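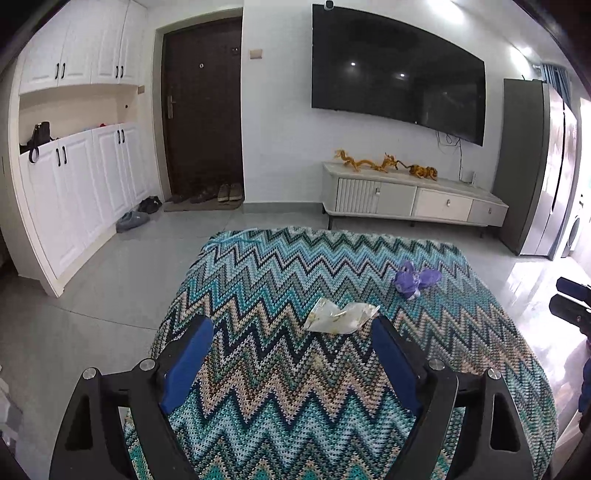 Abb. 3: Gehäkelte Decke mit Zickzackmuster als Ablagefläche, darauf zwei zerknitterte Verpackungen; im Hintergrund Fernsehgerät und TV-Möbel.

4.2 Textile Oberflächen als Ablageort für Kleinabfall

Die Auswertung der Wohnraumaufnahmen aus der Erhebung Fultville umfasst 2.326 Einzelbilder aus 19 Haushalten. Jedes Bild wurde danach kodiert, auf welcher Art von Oberfläche Kleinabfall liegt und welche Gegenstände sich in unmittelbarer Nähe befinden. Als Kleinabfall gelten leere oder leer erscheinende Verpackungen, Papierreste und Folienstücke, deren längste Ausdehnung unter der Breite einer Hand bleibt. In 1.264 Bildern war mindestens ein solches Objekt erkennbar. Bilder, in denen die Zuordnung zwischen Verpackung und Gebrauchsgegenstand strittig blieb, wurden von beiden Kodierenden erneut gesichtet.

Die Kategorie »textile Oberfläche« schließt Überwürfe, Kissen, Tischdecken und Teppiche ein. Sie wurde gegenüber dem Kodierschema von Pelladness um das Merkmal Musterdichte ergänzt, weil sich in der Vorstudie gezeigt hatte, dass kleinteilige Muster die Erkennung durchscheinender Objekte erschweren. Abb. 3 zeigt einen Fall mit hoher Musterdichte. Die Decke ist in Zickzackreihen gehäkelt, deren Farben von Türkis und Hellblau über Grau, Dunkelgrün und Schwarz bis zu Beige und Pfirsich reichen. Die beiden Verpackungen unterscheiden sich in ihrer Auffälligkeit deutlich: Die violette, in der Mitte verdrehte Hülle hebt sich farblich vom Untergrund ab, während die durchscheinende, weißliche Folie vor allem durch glänzende Knickkanten hervortritt. Für die Kodierung wurden beide Objekte derselben Klasse zugewiesen.

Nicht als Abfall kodiert wurde der lose hellblaue Garnfaden an der hinteren linken Ecke der Decke. Fäden, Fransen und Randabschlüsse zählen nach Regel 7 des Schemas zum Textil, solange sie nicht eindeutig davon getrennt liegen. Dasselbe gilt für punktuelle Verfärbungen wie den kleinen gelblichen Fleck im Maschenbild – sie werden im Feld »Oberflächenzustand« vermerkt und gehen nicht in die Objektzählung ein. Ob es sich im Einzelfall um eine Verschmutzung oder um eine Eigenschaft des Garns handelt, lässt sich anhand eines Bildes nicht entscheiden.

Das Umfeld wurde getrennt erfasst. Als Bezugspunkt dient der jeweils größte ortsfeste Einrichtungsgegenstand, in Abb. 3 das an der Wand montierte Fernsehgerät mit dem niedrigen, langgestreckten Möbel darunter. Die sichtbar an der Wand geführten Kabel wurden der Klasse »Installation« zugeordnet.

Die Übereinstimmung der Kodierenden wurde an einer Teilstichprobe von 60 Bildern geprüft. Abweichungen betrafen überwiegend durchscheinende Folien auf gemusterten Textilien, seltener die Abgrenzung zwischen Faden und Papierrest. Für die Auswertung in Abschnitt 4.3 wurden deshalb opake und durchscheinende Verpackungen getrennt ausgewiesen. Ein Vergleich mit den Küchenaufnahmen der Reihe Hekitska ist nur eingeschränkt möglich, da dort glatte Arbeitsflächen vorherrschen und die Musterdichte nicht erhoben wurde.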